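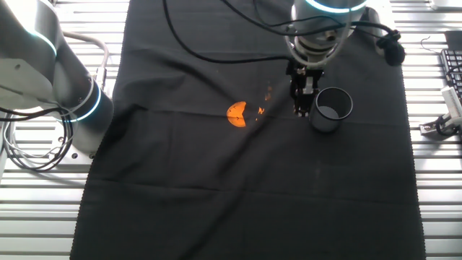
Figure 3. Cloth surface with orange pieces and cup, Ratness layout.

3.4 Surface and Small Objects

The clearing tasks were laid out on a black cloth spread over a slatted metal table. We chose a dark cloth for two reasons. The bare slats reflect the overhead light in bright bands, and small objects are hard to pick out against them. The slats also leave gaps where a thin piece can lodge. The cloth was not ironed or stretched, and folds were left as they fell when it was put down. Phelan reports that flat objects are harder to lift from a creased cloth than from a smooth board, and we wanted that condition in the set.

Each layout in this group has one cup and a small number of loose pieces. In Figure 3 the pieces are bright orange: a flat, roughly semicircular one near the center of the cloth, and two thin, irregular fragments to the right of it. The cup is dark gray and stands upright with its open top facing up. Against the black cloth it has much lower contrast than the orange pieces, and annotators working from still images marked its outline less consistently than theirs.

Specks and smudges on the cloth were left in place. An earlier version of the Sillero protocol called for brushing the cloth between layouts, but this was dropped after the first 34 layouts. Marks that do not belong to any object are labeled as background, whatever their size. Fragments of the same color as a larger piece are labeled separately from it, even when they lie close by. Skustovitz groups such fragments with the nearest large piece, so counts from the two sets should not be compared directly.

Six layouts were removed from the group before scoring. In three of them a fragment lay under a fold and could not be outlined. The other three were duplicates. Layouts in which the cup had been placed on its side are treated in Section 3.5.

Ratness Working Papers | Contact the editors | All rights reserved | Back to top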